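3. The practice pad and how it is used

3.1 Why we write about the pad at all

Most papers on learning to suture spend a sentence or two on the material being sewn and then hurry along to scores and times. We have some sympathy with that, having done it ourselves, but after a good many evenings at the bench in the Vodside skills room we came to feel that the pad deserved a section of its own. A learner looks at it for the whole of a session, and it shapes nearly everything he or she comes to believe about thread, tension and the depth of a bite. When trainees told us in conversation that a particular afternoon had gone badly, they very often meant that the pad had gone badly, and they could usually say where on its surface the trouble had begun.

The pads used throughout this study belong to a line our group calls Ferkudance, after the notebook in which the first recipes were written down. They were poured and finished at Penthorpe by the second author (Polishchuk) and brought over to Vodside in batches, wrapped in plain paper. We made 200 of them in all, which sounds like a great many until you watch a keen group of beginners get to work! Of these, 40 were set aside for instructors to try before any learner touched them, and their comments led to two changes in the mixture, both toward a softer surface layer.

3.2 Color and surface

Earlier versions were a strong, even pink that looked cheerful on the shelf and was tiring to work on. Instructors asked for something paler, so that thread and needle would be easy to find at a glance, and we settled on a creamy tone that varies a little from one pour to the next. We did not try to remove that variation. Living tissue isn't uniform either, and several learners said they liked being able to tell one pad from another.

Color matters a good deal once the work is under way. A red line against a pale ground gives the eye something to follow, and the learner can judge whether stitches are keeping an even distance from it. Red liquid was used in some exercises to stand in for blood, and it has the useful and slightly annoying habit of traveling. It spreads away from the line, it gets carried along on the thread, and it makes the surface harder to read, which instructors considered a fair part of the lesson. We asked learners not to wipe the pad clean between stitches unless an instructor told them to.

3.3 Thread and needle

For thread we wanted a color that would never be mistaken for the pad or for the red, and the blue to green range served us well. A curved needle was used in all the exercises reported here. Beginners tend to push it straight, as one would a sewing needle at home, and the pad is quite unforgiving about this: the curve wants to be followed around, and a straight push drags at the surface and leaves a wider hole than the thread can fill. Hrytsenko, who taught most of the sessions, liked to have each learner pass the needle 20 times without tying anything, simply to get a feel for the arc before knots were allowed into the conversation.

Knots, when they did come, were where patience ran out. A knot that sits neatly on the line holds the two sides together without puckering them. One that has been pulled too hard gathers the pad into a little ridge, and one that is too loose can be lifted with the tip of a closed instrument. We encouraged learners to look at the earlier knots on a line before placing the next one, and to carry on from them in the same spirit, even when the earlier ones were somebody else's work.

Loose thread also deserves a mention. Long strands lie across the pad in loops, and a learner who is watching only the needle will sooner or later catch one. The habit we tried to build was a simple one of pausing, finding both strands with the eye, and only then going on. Figure 1 gives a wider view of a pad during stitching and a closer one of a needle at the surface.

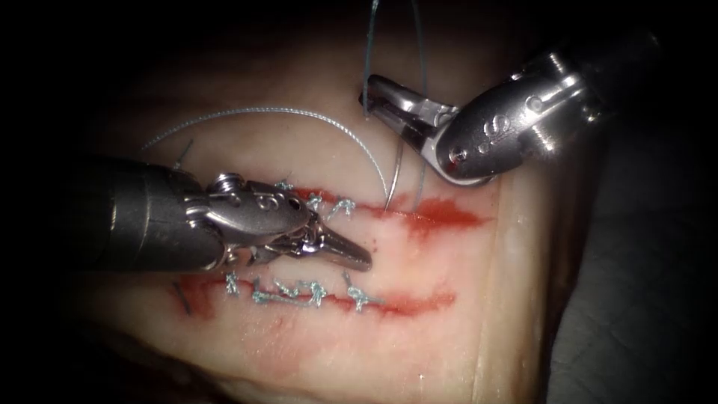
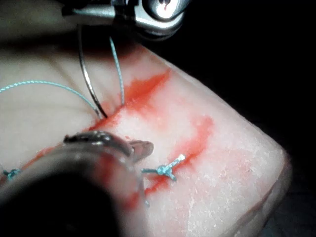
Figure 1. Suturing on the pale practice pad. First panel: two red incisions, each partly closed with small knots. Second panel: a curved needle held at the pad, with braided thread and simulated blood on the surface.

3.4 Looking after the pads between sessions

Pads were stored flat, in the dark, with a sheet of paper between each one and the next. They keep well for 9 weeks in this way, after which the surface begins to feel tacky under the fingers and thread no longer slides through it as it should. Any pad that had been used with red liquid was rinsed in cool water, patted dry and marked on the underside, and it went back into use for knot practice only.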